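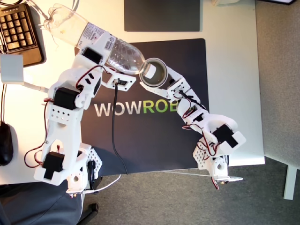
Will Findholm's new bottle deposit put more money in shoppers' pockets?

Only if they bring every bottle back, and the town is betting that plenty of them won't.

The deposit starts in January and adds 10 cents to each drink sold in a plastic bottle. Take the empty back to a return point and you get the 10 cents again. The town has signed up Flallus, a recycling firm, to run those points, and it says 60 percent of bottles will come back in the first year.

Where that number comes from is hard to say. Flallus ran a trial last spring outside the Mohammadi grocery store and has yet to publish the results. Asked for them, the company sent a brochure.

Zohreh Shokri, who speaks for the firm, said the trial was "very encouraging" and that the full figures would be shared "when they are ready." She would not say if that meant before the deposit begins.

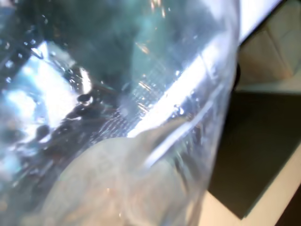
Then there is the matter of who keeps the change. Under the contract, 25 percent of unclaimed deposits go to Flallus and the rest to the town. So the firm in charge of making returns easy gets paid a little more each time somebody gives up and uses the trash. The town says inspections will take care of that - it has not said how often they will happen.

Findholm is also getting just 2 return points to begin with, both on the north side. People south of the river will have to drive, or save up a trunkful and hope the machine isn't full.

Setareh Nouri runs the Nemodance studio on the south side and sells bottled water at the front desk. She expects to charge her students the extra dime and hear complaints for it.

"I'm all for less trash," she said. "I just don't see my students crossing a bridge for 10 cents."

The town plans to review the program after a year. Flallus will write the first draft of that review.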